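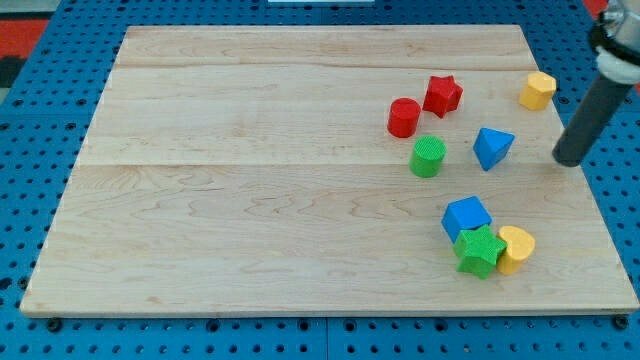 One of the sorters at Tritby told the training office that she had no quarrel with the arm, only with being called its supervisor on a sorter's pay. Keep her remark in mind through this unit, because most of the reading was written by people who sell arms.

Unit 4. Pushing Things Around: Small-Parts Work After Automation

Reading for this unit: the Brarwood case, sections 2 and 3. Section 1 is the company history and may be enjoyed privately.

1. What the job was

Before April the sorting line at Brarwood was a table, a stool and a person. Mixed parts came down, and the person slid them into groups by color or by shape, depending on the order sheet. The sheet was often wrong. The sorters knew which customers meant color when they wrote shape, and fixed it without telling anyone. This skill appears nowhere in the job description, which does find room for "a positive attitude."

2. What the arm does

A pushing arm has no fingers. It has a rod. It can shove a block across a board, and with luck it shoves only the one it meant to. Blocks standing apart are easy. Blocks leaning on each other are a planning problem, and a star against a heart is a worse one than two cubes. Round things roll if they tip over. A four-year-old handles all of this with one hand while asking for juice.

The Clevovix brochure gives a rate of 200 parts an hour. Brarwood logged 90 in the first weeks, a figure that includes stops but leaves out the person who cleared them.

3. Where the work went

Compare the two task lists in the case. Sorting shrinks. Clearing jams, resetting the board, and explaining the numbers to the day manager all grow. Of the 1278 stops in the log, most are marked "operator," meaning the operator fixed it. Management read the column as meaning the operator caused it. Two meetings were held before this came out.

4. Terms to know

Residual work: whatever the machine leaves for you.
Deskilling: losing the part of the job you were good at.
Upskilling: the same, with a certificate.

For next time

Write one page on who at Brarwood should have been asked about the order sheets, and when. Weerakoon, chapter 5, will help if you skip the diagrams. Bring a copy of the stop log, and please don't print the whole thing again.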